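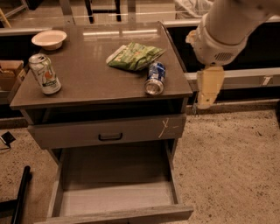
Maritza Guzmán wrote to us after the February open day that she had expected to stand behind a rope and clap, and that she ended up arguing with a stranger over whether a robot ought to open a drawer before or after it picks anything up. She would come again, she said, if we let people stay longer.

So we are letting people stay longer! The Ernier lab at Arboleda is opening its doors again, and we need people to help us run the day as well as people to come and try things out.

What you would see

Our arm works at an ordinary low cabinet with drawers, on ordinary carpet, with the kind of stuff people leave lying on top of furniture: drink cans, a small bowl, a crumpled snack bag. You tell it what you want done, in your own words, and we watch what it makes of that. A can on its side is a very different problem from a can standing up, and a folded-over bag is harder than both (come and see why, it's our favorite argument in the lab). Between runs you can talk to Ulises Rengifo and Felicidad Sison, who will have the planning screen up and are happy to go back over any move.

Visitors

We have room for 200 people, in groups of eight. Each visit lasts around 32 minutes. You don't need any background in robots. Children are welcome with an adult. We'd love to hear from people who do a lot of tidying at home or at work, and from people who find drawers and low shelves hard to use.

Hosts (paid, one day)

We are looking for six hosts to greet groups, reset the cabinet between runs and write down what visitors ask for. You should be comfortable kneeling and talking to strangers, though not necessarily at once. Spanish, Thai or Tagalog would be a real plus. Training is on site, the evening before, and supper is on us.

How to sign up

Write to Nattawut Suksawat at the Ernier front desk, or call extension 573. Say whether you want to visit or host, and whether mornings or afternoons suit you. Hosts, please add a few lines on any work you've done with the public. Doors open at 9:30 a.m. at the Willel Street entrance; the ramp is on the left.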